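4.2 Sealing and care of stone surfaces

This section applies to marble, travertine and other porous stone supplied with Widby tables and counters. Read section 4.1 (Leveling) before you start.

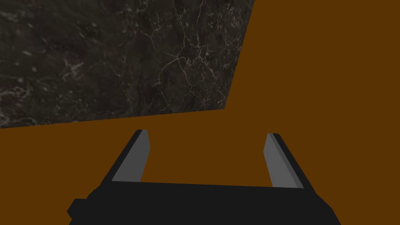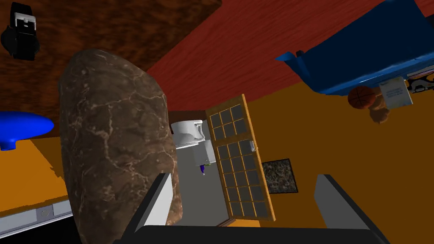
Figures 4-3 and 4-4. Dark marble slab (first figure); brown stone with pale veining (second figure).

1. Clear the surface and wipe it with a pH-neutral cleaner. Do not use vinegar or bleach.

2. Let the stone dry overnight at room temperature.

3. Test the stone. Place a few drops of water on it and wait ten minutes. If the spot darkens, continue with step 4. If it does not, no sealer is needed at this time.

4. Shake the Enside 161 sealer and pour 40 ml onto a lint-free cloth. This covers one table top.

5. Apply in straight, overlapping passes. Keep the coat thin.

6. Wipe off all excess before it turns tacky.

7. Wait four hours, then repeat steps 4 to 6. Polished stone takes one coat only.

CAUTION: Sealer vapor is flammable. Open windows and put out all flames before opening the bottle.

NOTE: Honed stone may look slightly darker after sealing - this is normal and does not fade.

Daily care

Wipe up wine, coffee and citrus juice at once. Sealer slows staining but does not prevent etching. Use a felt pad under any object with a rough base.

Repeat the water test every April. For chips or cracks, see section 7.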